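Thursday, October, Clanness workshop, bench 3

Foam sorter block for the Altley playroom order. Eldana wants it back in shape before the pieces get recut, so today is only the block, no pieces.

Job no. 2733. Red foam, same stock as last time (Jemal, the firm one). Essam says the soft one tore at the thin bits between holes after a week of kids pulling at it. Believe him, I saw the old one.

Morning
Cleaned out the cavities with the small brush, then tape for the dust. Corners of the star hold dust like crazy. Tape wrapped round a skewer works beter than the brush there. Do the star first next time while still patient.

Washed top and sides, mild soap, rinsed, pressed in a towel. Do NOT wring. Left on the rack over lunch.

Abrehet asked if we should glue a backing sheet on. Said no for now, glue goes stiff and the block won't sit flat. Open to being wrong, ask Gilang what Plemiter does with theirs.

Afternoon
Depth check with the 52 mm gauge block and a straightedge. Oval fine. Circle fine. Star a hair shallow at one point, trimmed it with the hot wire, let cool, checked again, ok. Rounded rectangle is the easy one, it always is.

Strip between the two small squares is the worry. Thin. Pressed it with a thumb and it came back but slow. If Eldana redraws the template, move those squares apart a little, there's room. The three little round holes in the back row have the same problem but less so.

Front edge still crisp, no crumbling. Put it in the gray bin, cavities empty, star on the left side of the middle row so it matches the drawing.

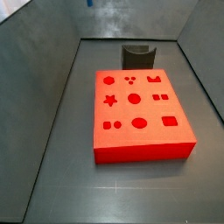 To do
- ask Gilang re backing
- new drawing w/ wider gap at squares (Eldana)
- pieces: cut star first, test fit before doing the rest
- more tape, used the last roll
- Eyerusalem has the good straightedge, get it back
- label the bin, 2733, so it doesnt end up with the offcuts again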